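Review: Tollov Pack, a learned picking method for kitting cells

We tested the method on our own arm during February, at the Rurkeck packing lab. 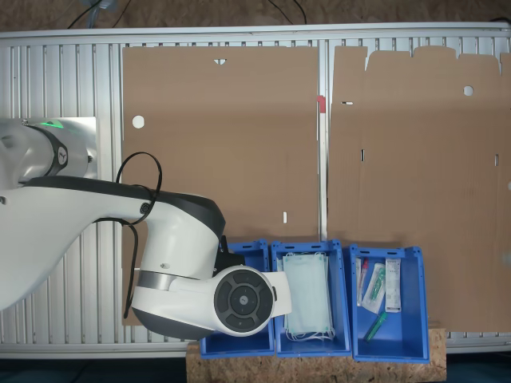
What the method does

Tollov Pack is software from Zonditz. You show the arm a task by hand, and it learns a policy from these demonstrations. Our task was kitting of medical supplies: take one face mask and one syringe from their blue bins and put them on a flat cardboard blank. The authors of the method report good results with 500 demonstrations. We wanted to know how it behaves with less data, so we also trained a second policy with only 17.

Setting up

The installation took me 2 days, and most of this time went to calibration. The manual is correct but very short. It does not say that the bins must stay in the same position between recording and testing, and I had to learn this by myself. After I fixed the bins with tape, the errors became much smaller.

Results

With the full set, the arm picked syringes very well. The packages are stiff and the gripper closes on them without problem. Masks are more difficult. They lie in a stack, the ear loops catch each other, and the policy often lifted two masks together. The small policy was weaker with both objects, but I was surprised that it could still finish a syringe pick at all.

I compared it with Barbu, the older method we use every day. Barbu needs a model of each object, and with masks it fails more often than Tollov Pack. With syringes I see no difference which is important for our work.

What I did not like

Training is slow on our computer. Also, when a pick fails, the policy tries again in the same place, up to 5 times, and then it stops without a message. I would like a simple log file.

My opinion

I give it 4 stars from 5. For soft objects I will keep using it. If you pick only stiff packages and you already have Barbu, you can wait for the next version.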